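Search products
66 comments
Share

Sudar Hand-Guiding Kit, with wrist view

If you've ever wanted to show an arm a job the way you'd show a new coworker, by taking it gently by the wrist and walking it through, the Sudar kit from Covham was made with you in mind. Hold the grip, squeeze the trigger, and move — the controller remembers the path, up to 1,000 saved points for each lesson. Prefer to stay in your chair? The Finley hand controller plugs into the same box and lets you steer from across the room.
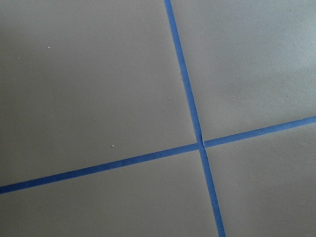
Wrist view over crossed blue tape on a gray surface.

Tape makes a lovely first lesson, and we're fond of it ourselves. Bring the wrist over the crossing, save the point, then follow one strip out as slowly as you like. Take your time with it!

Kit with Guerra mounting plate: $2,111
Finley hand controller, sold separately: $494

Sign up for our newsletter
This site uses cookies. Accept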